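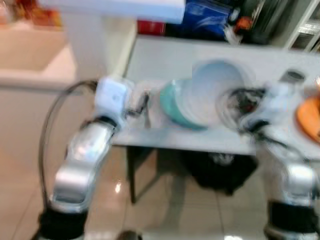 **What goes on the sorting table?** Bowls, plates and cups go on the table first, and anything soft or tangled can lie beside the dishes until its turn comes.

FOR IMMEDIATE RELEASE, July

**Hunden opens Irkance, a clear-the-table program for small shared kitchens**

Hunden, the home-organizing firm, is starting a new program this month for people who share a kitchen and can't find the table anymore. Called Irkance. Sign-ups open now, first sessions before the end of July.

The idea is simple and we have kept it that way. One table. One 90-minute session. Everything on the table gets picked up, looked at and put somewhere: back in the cabinet, into the wash, into a box for giving away. Then the floor around the table, because things end up there too. Then done. No shopping list of bins to buy beforehand, no color charts on the fridge.

Irkance grew out of Hunden's regular kitchen visits. Same pile nearly every time. Bowls leaning in other bowls, a plate left at one end, a cup at the back, cords or a dishcloth in the middle of it. People had cleared the counters and scrubbed the sink and the table was still full, so we built a session around just the table.

"Most people start with the cabinets and run out of steam," said Britta Frerichs, who runs the program for Hunden. "I'd start with the table. It's where you eat and where the mail lands. You can see the whole job from one chair. If you only get the bowls done before lunch, fine, that's the bowls done."

**How a session runs**

Dishes first. Bowls are separated and stood upright before anybody decides wether to keep them. Plates next, then cups and small containers. Soft things such as towels, cloths and bags come off in one go and get folded or sent to the laundry. Cords last. They take longest and everyone wants to quit by then.

After that the floor. Chairs out, bags out from underneath, a clear path to walk from the table to the door.
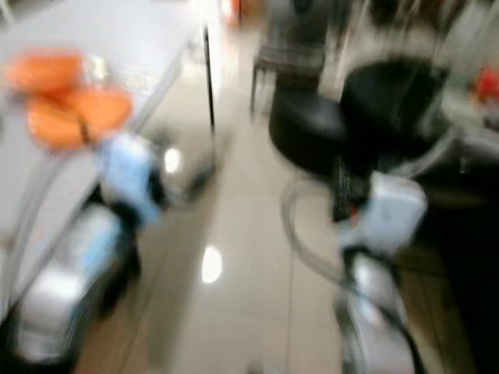

*Table and tiled floor at an Irkance session.*

Light tile shows crumbs, so households with tile floors are asked to sweep twice, once before the chairs move and once after. Wood and vinyl, once is plenty.

Bright colors get a mention in the handout as well. Orange, teal, red, anything that stands out on a white table is easier to find and easier to put back. Frerichs tells groups to keep one bright item per person, a plate or a bowl or a cup, and to let the rest be plain. Housemates stop arguing over whose is whose.

**Who it's for**

- Shared apartments and student houses
- Break rooms and small office kitchens
- Families with one table that does everything
- Anyone moving in July who'd like to pack less

Groups of 3 or more get a joint session at the single rate. Bring your own boxes, any size. Tape and labels are supplied.

**The give-away box**

Dishes nobody wants go to Barbosa, the secondhand kitchen shop, which has agreed to take up to 500 pieces from Irkance households in the first season. Cracked or chipped items can't be accepted, please check rims before packing. Wrap bowls singly. Nested bowls without paper between them arrive broken more often then not, and the shop has asked us to say so in writing.

Cords and small electrical items do not go to Barbosa. Set aside, bagged seperately, tested at home first.

**The handout**

A printed guide goes with every session. It covers the sorting order, a one-page packing sheet for dishes and a short list of what can be left out on a table overnight without it turning into a pile again (short list). Vakix has printed 2,000 copies. Extras free to break rooms and student houses while they last, ask when booking.

"Stick it inside a cabinet door," said Frerichs. "On the table it just becomes one more thing on the table."

**Booking**

Morning and afternoon sessions, first start 9 a.m., last start 3 p.m. Evening times may be added if there's demand. Book through the Hunden office or at the Barbosa counter. Please say how big the table is and what kind of floor, it saves a call back.

**Press contact:** Britta Frerichs, Hunden. Interviews by phone, mornings best. Handout copies for review on request.

\###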